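Property Management Basics, week 3: reading client testimonials

Okay, quick recap from last time! I asked you to pull up the reviews page for Flevdale, the lettings firm we looked at in September, and mark every line a landlord could check. Most of you found 2, and I'd say that's fair. 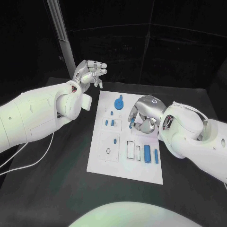
"Always helpful" tells me nothing. "They filled my flat in 28 days" I can ask about (and so should you). For next week, read the Rosaire Morin chapter on repairs and bring one page of notes.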